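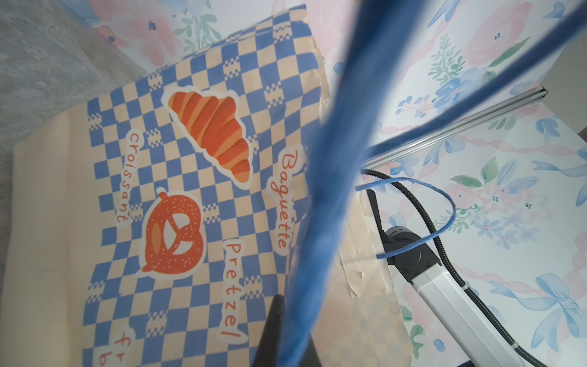 ## 3. Bagging and Handling Trials

### 3.1 Purpose of the trials

The third part of the project considered whether a robot arm of modest cost could carry out the small packing and handling jobs found behind a shop counter. The bakery counter was selected at the proposal stage. Its tasks are short and repetitive, and they are familiar to any reader of this report. They also depend heavily on paper bags, which earlier groups on the module had avoided.

A printed paper bag was used throughout. The pattern carries a croissant and a pretzel in orange on blue and cream checks, and the paper creases readily at the top. Both properties matter to the results below. The checks gave the vision software a large number of strong edges to follow, few of which belonged to the outline of the bag.

### 3.2 Method

Two control programs were compared. The first, Besar, follows a fixed sequence of positions entered by the operator. The second, Villa, chooses its movements from the wrist camera view. Both were run on the same arm, and the operator was permitted to stop either program at any point.

Each program attempted the following tasks 40 times:

1. Grip the bag by its upper edge and lift it clear of the surface.
2. Move the bag to a marked position and release it.
3. Fold the top of the bag once and press the fold flat.

An attempt was recorded as successful only if the bag was undamaged and no person had touched it. Partial successes were noted separately and are not included in the totals. The full log, covering these trials and the practice runs, contains 3,911 entries and has been submitted with the project files under the name Uno.

### 3.3 Results

Besar performed well on the first task when the bag had been placed by hand in the expected position. Once the bag was turned or tilted, the gripper usually closed on air or on a single layer of paper. The program has no means of detecting this and continued with the remaining movements.

Villa coped better with tilted bags. Its principal weakness was the choice of gripping point. In a number of attempts it selected a line in the printed checks in place of the edge of the paper, and pushed the bag away from itself.

The folding task was the least satisfactory part of the work. Besar completed it twice and Villa six times. A shop assistant would make the same fold without looking. The group considers that the difficulty lies mainly in the sense of touch, as neither program had any measure of how firmly the paper was held.

### 3.4 Discussion

It was originally intended to repeat the trials at Sillness, the campus bakery, during the quiet period in June. This was not done. The folding results did not justify asking staff to work beside the equipment, and the risk assessment had been approved for the workshop only.

The group's view is that lifting and moving a light paper bag is within reach of equipment of this kind, provided that a person sets out the work beforehand. Opening, filling and closing the bag is not yet practical. The time spent preparing each attempt was also longer than the time a person would need to complete the whole job, and any claim of labour saved should be read with that in mind.

### 3.5 Recommendations for further work

- Repeat the lifting task with plain paper, in order to separate the effect of the print from that of the creases.
- Fit a simple pressure sensor to one finger of the gripper.
- Record preparation time for every attempt. It was recorded here for the Villa runs only.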